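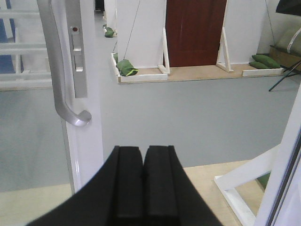
4. Doors kept open, doors kept shut

4.1 What the diaries gave us

Diaries first, measurements after. The 34 households in the Civau sample kept a door diary through July, one line each time someone opened or shut an inside door and could be bothered to write it down. We ended with 3,347 usable lines. Plenty more were thrown out: no room named, no time, or handwriting neither of us could read. Front doors were left out from the start (see section 2) and so were cupboards, though people kept writing cupboards in anyway.

The diary has obvious limits. People write down the door they notice. A door that gets pushed to with a hip on the way past with the washing does not get a line. Bathroom doors in particular are under-reported, and we would not put weight on any count of them. What the diary does well is reasons. Each line had a space for "why", and most people filled it in, some at great length.

Reasons were sorted by hand. Jara sorted the first half, Kamolrat the second, then we swapped and argued. Most of the arguing was over "noise", which covers keeping noise in, keeping noise out, and a third thing which took a while to see: keeping an ear open. A parent who leaves the bedroom door ajar so as to hear a child is making a choice about noise, but it is the opposite choice from the neighbour who shuts it against the television. We split these in the end. The split is used from here on.

4.2 Three kinds of reason

Air and warmth came up most. July, so mainly air. Doors propped to get a draught through from the street side to the yard side, and shut again once the sun came round. Households in the Flilska blocks, which have windows on one side only, wrote far less about this and when they did it was usually to complain. One woman on an upper floor wrote the same four words on line after line: open, no good, hot.

Noise next, split as above. Keeping noise out was a night-time reason, mostly. Keeping an ear open ran all day, and not only for children. Older people listening for a husband or wife. Several people listening for the dog. A man waiting in for a parcel kept three doors open from breakfast onwards so he would hear the buzzer, and he still missed it according to his notes.

Then manners. This is the group we had not planned for and the one we think matters most for anybody drawing up house plans. A shut door in a shared flat says something, and people took care over what it said. Students sharing in the Dijkstra building left bedroom doors open a hand's width when in and happy to be talked to, shut when not. Nobody had agreed this, as far as we could find out. A new flatmate had shut her door in the evenings out of habit from home, and it was taken as coldness for her first few weeks. She wrote about it in the diary, at the side, where there was no column for it.

Family homes had their own version. Teenagers shut, parents open. Or teenagers shut, parents knock and then leave it open on the way out, which produced some of the angriest lines in the whole set.

4.3 The bottom of the door

We asked seven questions in the closing interview and only one was about the building itself: is there anything about the door or the floor that makes you leave it one way or the other? We expected handles. We got floors.

Many of the flats have had their floors changed in one room and not in the next, and the place where two floors meet is nearly always the doorway. Something has to cover the join. Sometimes it is a metal bar, sometimes wood, sometimes tape. If the strip stands proud, the door has to be trimmed to clear it, and a trimmed door lets through light and talk. If the door is not trimmed it drags, and a door which drags stays where it was last left. People do not think of that as a choice at all. Ask them why the kitchen door is open and they say it is always open. Ask them to shut it and they have to lift it.

Figure 4. White door edge, its lower end meeting a light wood-toned floor strip; grey floor alongside.

Door bottoms were measured only where the household was happy for us to do it, gap to the floor on each side of the join where there was one. The numbers are in the appendix table and we are not going to lean on them here, as the two tapes we used did not agree at the short end and we found this out late. The order is safe even if the values are not: drag, then tight, then clear, then wide. We use those four words below.

Dragging doors were hardly ever in the diaries. Obvious once seen, but it means the diary is mostly a record of doors that move easily. Wide-gap doors were in the diaries a great deal, often with something put against the bottom of them. Rolled towels, a stuffed cloth snake, a folded blanket. In one household a towel by the bedroom door had its own hook. The towel lines were nearly all put down to light, not sound, which surprised us. Hallway lights in the Pultel blocks come on by themselves whenever anyone walks past, and a wide gap lets a bright line across the bedroom floor each time.

4.4 Who decides

In couples, one person tends to be the opener and the other the shutter. They know which they are. Asked in the interview, both named the same person as the shutter in every couple but one, and in that one they each named the other. The diaries do not settle it.

Where three generations live together the eldest usually wins, at least over the living room. Elsewhere it is a matter of who was last through. A grandmother in the Civau sample had moved her chair so she could reach the door with her stick, a thing her grandson reported with some admiration.

We did not ask about rows. People told us about them all the same. They are left out here apart from this one remark: the rows were about the door being left in the wrong state by someone who had gone out, much more often than about the state itself. Coming home to a shut door that you left open feels like being answered back. That phrase came from an interview and we have not improved on it.

4.5 Checking against the larger set

A short postal form went out to see if the reasons held up outside the diary group. 551 came back filled in. The form gave the three groups of reason in plain words and asked people to pick one for each door in the home, and to leave blank any door they never move.

Air and warmth led again though by less, as you would expect with forms coming back in cooler weather. Manners did much worse. Hardly picked at all by people living with family, picked fairly often by sharers. We do not read this as the diaries being wrong. "Out of politeness" is an odd box to tick about your own bathroom door, and on the phone, when Kamolrat rang back a few of those who had agreed to it, the same people talked about manners for several minutes and then said no, it was for the air really.

The blanks are the more useful part. Almost half of the forms had at least one door left blank, most often the kitchen. A good few had a note squeezed in next to it. Stuck. Took it off. Never fitted right since the floor was done. Took it off came up enough that we wish it had been an option: the doors were under a bed, behind a wardrobe, or in one case in use as a table for wallpapering.

4.6 Some cautions

The diary group picked itself. People who agree to write down every door they shut are not like other people and a couple of them said as much. Summer only. No households with a wheelchair user, which is a serious gap given what was said above about raised strips, and one we mean to put right in the next round. Two households shared a diary by mistake and had to be teased apart by handwriting; if we got any of that wrong it will be in the noise group, where both wrote the most.

There is also the matter of our own visits. A visitor changes doors. Before we came, bedrooms were shut and living rooms opened, and we were shown through a home in its company state. The diaries for visiting days show it plainly, with a run of lines in the hour before we arrived and the reason given as "you". Those lines are kept in the total but not in the groups.

None of it touches the main point of the section, that a good share of inside doors are not being chosen about at all. They stay as the floor lets them. Section 5 takes up what this means for landlords who change flooring room by room, and gives the Pultel repair records for the same blocks, which are patchy before the change of contractor and should be read with that in mind. The interview questions are printed in full in the apendix, along with the wording of the postal form.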